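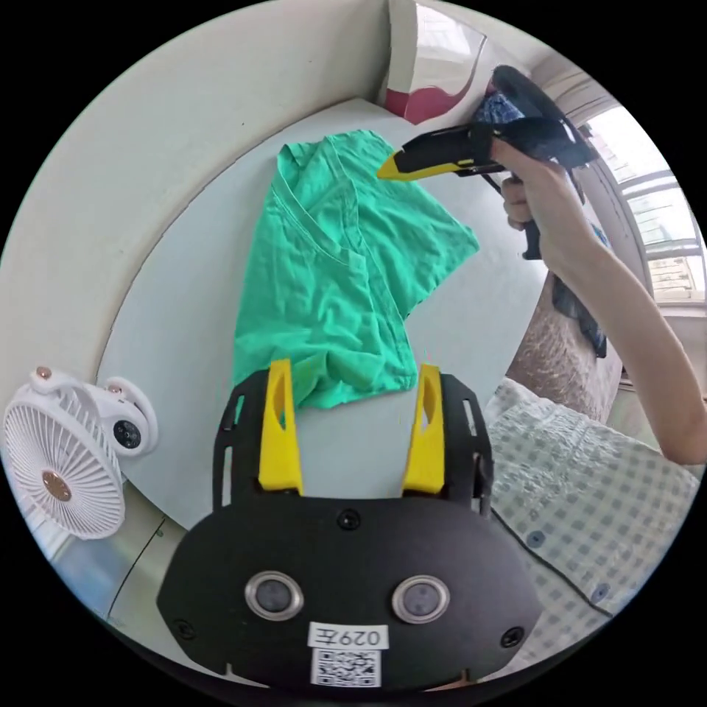 4.2 How households decide that a garment is finished

The interviews in Stotwood and Tsegaye were meant to cover the whole life of everyday clothing, from purchase to disposal. In practice, people had little to say about buying and a great deal to say about the point at which they stopped wearing something. This section deals with that point. Repair is taken up in 4.3, and the use of donation bins in 4.4.

We spoke with 30 households and visited each one at home. The two visits were six months apart. On the first visit we asked the person who did most of the laundry to show us clothes that were worn often, clothes that were hardly worn, and clothes that were on their way out. On the second visit we asked what had become of the last group. Interviews were held in English or Amharic, and those in Amharic were translated by Ayana Alemayehu and checked by Tekle Sisay. Quotations have been shortened in places.

Few people used the word "waste" for clothing unless we used it first. The usual words were "old," "tired," "for the house," and, among older speakers in Tsegaye, a phrase that Alemayehu renders as "past visiting." A shirt that was past visiting could still be worn in the yard or under a sweater. It could no longer be worn to see relatives. Several households had a shelf or a bag for clothes in this state, and most of what we recorded as "on its way out" at the first visit came from there.

T-shirts made up much of this group in both towns. They are cheap to replace and easy to keep, and they carry few of the rules that people apply to coats or formal dress. They are also judged almost entirely by eye. Respondents held them up, looked at the neck, looked at the hem, and gave a verdict. The neckline was mentioned more than any other part. A collar that had gone wavy was enough to move a shirt from visiting to house wear, even where the rest of the cloth was sound.

Creasing was a harder case. A shirt left in a heap, like the green one in Figure 3, with its V-shaped neck and the body bunched into soft wrinkles, gives little information about its state of wear. Respondents knew this and still acted on it. When we asked why a particular shirt had been placed with the discards, the first answer was often that it looked bad. If the same shirt was then smoothed out on a bed or table, some people changed their minds in front of us. One woman in Stotwood took back a shirt she had set aside for rags and said, "I only ever see it at the bottom of the basket. I thought it was worse than that." Her husband disagreed, and the shirt was in the rag bag when we came back.

We take this to mean that storage has a part in disposal that earlier work has mostly missed. Sharifi and Khoo, in their study of linen closets, treat folding as a matter of space and of household labor. Our material suggests that it also affects how long a thing is counted as clothing. Garments that were hung or folded flat were seen every day and were compared with the clothes beside them. Garments kept in piles were seen only when the pile was turned over, and then in poor shape. It is possible that people pile up the clothes they have already given up on, so that the pile is a result of the decision and has no part in making it. Our interviews cannot settle this. The respondents who changed their minds after smoothing a shirt out do suggest that the pile has some effect of its own.

Color came up less than we expected. Fading was mentioned for black clothing and hardly at all for other colors. Bright shirts were sometimes kept longer because they were easy to find, and sometimes dropped sooner because the owner felt too old for them. Both reasons were given in one household in Tsegaye, by a mother and daughter talking about the same yellow blouse.

Stains were treated as final in Stotwood and as a temporary problem in Tsegaye. We think this has to do with how laundry is done. In Tsegaye most respondents washed at least part of their clothing by hand and expected to work on a stain over several washes. In Stotwood a stain that survived one machine wash was usually taken as permanent. Selamawit Sisay, who carried out the visits in Stotwood, noted that people there rarely named a product or method they would try next. They had a clear idea of what the machine should do and did not look far beyond it.

Who made the decision also varied. In most homes the person who did the laundry sorted adult clothing without asking, with one common exception: clothes that had been a gift. These were asked about, sometimes more than once, and they made up a good part of what was still on the shelf at the second visit. Children's clothes followed a separate path. They were outgrown before they wore out and were handed on to cousins or neighbors - often before the child had been told.

Two limits should be noted. First, asking people to show us their discards made them look at clothes they might otherwise have left alone, and a few of the changes we recorded were probably caused by our visit. Second, we saw only what people were willing to bring out. Underwear and bedding were almost never shown, although both were mentioned in passing as a source of rags.

4.3 Repair and the second wear

Mending was less common than respondents first claimed. Asked in general terms, most people said that they mended clothes. Asked to show us something they had mended, many could find only a replaced button.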